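Self-catering at Plollberg camp – fuel and supplies?

Posted by dustyboots66

We have two nights booked at the Plollberg rest camp in September, in one of the self-catering huts, and then two more at Totisstead. The park page says to bring your own food but says nothing about fuel. Can you fill up inside the park, or do we need to carry jerry cans? We have a regular pickup with a standard tank. Also, is the road from the south gate okay without four-wheel drive?

karoo_lin

Fill up in Fahy before you go in. It is the last town with a pump that can be relied on, and from there to Plollberg is around 200 km by the time you have done a game drive or two. The camp used to sell diesel from drums but the last two times I stayed they had none. I carry one spare can and have never needed it.

Shop for food in Fahy too. The camp store had matches, canned fish and firewood – no bread, no fresh vegetables. Huts have a two-burner stove and a fridge that runs off the generator, which goes off at 10 p.m. Freeze your water bottles before you leave and the meat will keep.

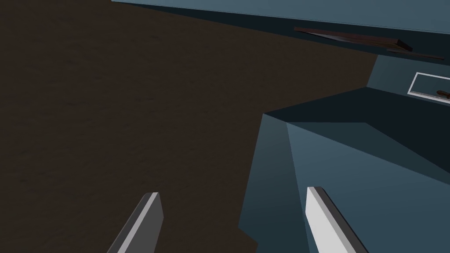 Bare brown ground and blue structures, computer rendering

The gate closes at 6 and they are strict about it. If you leave Fahy after lunch you are cutting it close, as the last stretch is slow.

oldtentpole

road is fine if its dry

M. in Cuvmont

Agree with most of the above, but the road depends on which one you take. The direct track from the south gate has two sandy river crossings and I would not try them in a two-wheel-drive pickup. Go by the Cuvmont turnoff instead. It is longer, but it is graded gravel all the way to Plollberg.

Totisstead is easier. It has a small restaurant, open for breakfast and supper, and you can book meals when you check in. Bring cash, the card machine there is often down.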